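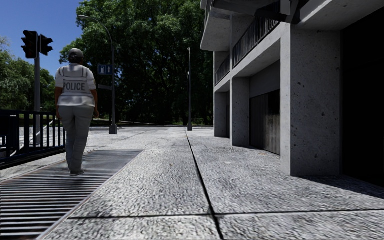 ## Seeding the Clarkbridge basketball tournament

Talk notes, 2025-08-18. Thank Bhavana Pai for the invite.

- Start with last season. Dultow won its league and still drew the six seed.
- Coaches complained, and they had a point. Seeds went by win total alone.
- Hedonness played the softest schedule in the field and got a top-four spot.
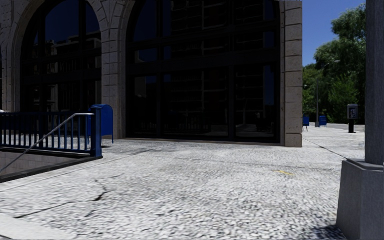 *Image credit: Binta Shehu*

Explain the new rating. Each team starts at 400 points. A road win moves you up more than a home win – say this twice, people miss it. Dultow would have finished on 645, Figueroa on 600. Pause for the slide to catch up.

Don't get into overtime games unless asked. Rodrigo Collado has the full table if someone wants it.
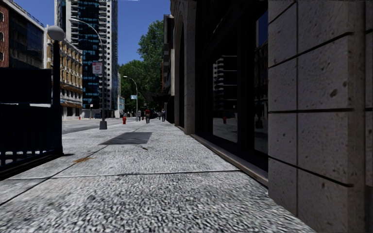

## What changes for coaches

- Schedules are due in October.
- Scores go in within 2 days of the game, signed by both benches.
- Forfeits count as a home win for the other side, wherever the game was set to be played.
- League champions still get in automatically. The rating only sets the seed.

Hand over to Ikechukwu Olaniyan for the bracket, then take questions. One that came in early: 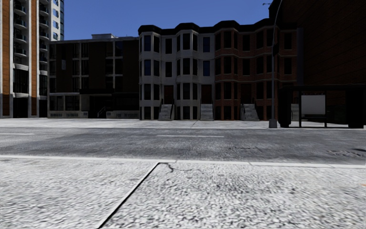 **What happens if two teams finish level on rating?**
The winner of their last meeting gets the higher seed. If they haven't met, it goes to a coin toss at the draw.

Bonifacio Escobar closes with the gym assignments.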